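Spending plan, second go

Right. Quick one, it's Sunday and I have to hand the numbers over before anyone else is at their desk tomorrow. Writing it out here first because it helps me think, and because the last post on the budget got more emails than anything I've put up in a year. Mostly from people in the same boat. Small lab, one arm, a pot of money that has to be gone by the end of June.

Where we are. One arm, working, paid for. One grant line for equipment. A wish list that was three pages and is now one and a half.

The big question was a second arm, and the answer is no. Not this round. I had the Mavon quote open for most of a fortnight and kept trying to make it fit. It doesn't fit. The arm on its own, maybe. Then you add the controller, the stand, the extended warranty (which our finance people insist on), delivery to an upstairs room, and the "commissioning visit", which you can't refuse. By the time I'd put it all in one column I had nothing left for anything to pick up. Two arms and no fingers. No thanks.

Zerkar were cheaper but wanted the full amount up front and their lead time had a question mark next to it. An acutal question mark, in the quote. Crossed off.

So the money goes on the bits around the arm. Dull stuff. In order of how much sleep I've lost:

Fingers. We get through them. The pads wear on the inside edge, always the same side, and then small things start to slip and you spend a morning blaming your code. Ji sell them in packs and the price per set drops a lot if you take 20. I've put down 20. Somebody upstairs will ask why we need 20 sets of fingers for one gripper and the answer is that we've been rationing them since autumn, and rationing costs more in lost afternoons than the fingers do.

Spare gripper. One, boxed, on the shelf. I went back and forth on this. It's the single most expensive line left on the sheet and with luck it'll never come out of the box. But when ours went back for repair last year we had a very expensive coat stand for five weeks. Keeping it in.

Table. Staying. I had a proper aluminium workbench down for a while, the sort with slots and a matching set of clamps, and it came to more than my first car. The wooden one is fine. Tables in people's houses are wood, they have seams and lips, and the whole project is about stuff in people's houses. Struck off, felt good.

Lights. Yes. Two panels on stands, nothing fancy. The room is dim and warm in the evening and quite different at ten in the morning, and for some tests I want that and for others I really don't. At the moment I don't get a choice. Cheap fix, should have been done ages ago.

Objects. This is the line people laugh at. We have 40 things in the current set and I want money for 50 more, and the form has no category for "things". Last year it went through as consumables. This year consumables has a ceiling and needs a separate signature, so I've split it — the hard stuff (trays, bowls, jars, lids) under small equipment, the soft stuff and anything that could count as food under consumables. Stupid but it'll pass.

The split did make me look properly at what we use, which was worth doing. Far too many boxes. Boxes are easy to buy, easy to stack, easy to pick up, and they tell you next to nothing. Cloths are the opposite. A cloth costs pennies and it lands in a new shape every time you drop it. I want more cloths. Also more thin metal things, more shiny things, more lids. Anything see-through or half see-through, because the depth camera hates them and we may as well find out how much.

Trays as well. We own one decent one and it gets used for everything. A few more sizes, a few more colours, different rim heights. Rims matter more than I'd thought when I wrote the first list.

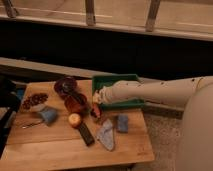 The arm at the green tray, with a fair sample of the object set out on the table.

Lids, bowls, cloths, jar-ish things. Most of that is supermarket money. I could replace everything on the wood for less than one set of pads, near enough, and still I'll spend longer defending that line than the gripper. Gripper has a part number. Bowls don't.

Storage. Forgot it completely in version one. If we buy 50 more objects they have to live somewhere that isn't a carrier bag. Rollard do drawer units with label slots, I've put in for one tall one. 600 including delivery, which made me wince a bit, but the cheap ones bow in the middle when you put anything heavy in them and I've already owned one of those.

Training days. Cut. Sorry. The course looked good but it's travel plus a hotel plus two days of nobody running anything. Will ask again from a different pot.

Contingency. They tell you not to put a line for it so I haven't. I've rounded up instead, like everybody does.

What I'd tell anyone doing this for the first time: get the arm quote early, then make a second list of everything you touch in a normal day and price that too. My second list was longer than the first and I'd missed half of it. Cables. Tape. A decent screwdriver that doesn't walk off. Extension leads with the right plug. The feet for the stand, which are sold seperately, of course they are.

Also check who has to sign. We lost two weeks last time to one signature.

Still to sort: delivery address (they won't bring a pallet up the stairs), whether the light panels need a safety sticker before they can be plugged in, and whether Ji will hold the pack price until the order goes through. Have emailed. No reply yet, it's Sunday.

Will post the final sheet when it's approved. If you've bought drawer units that don't bow, comments are open.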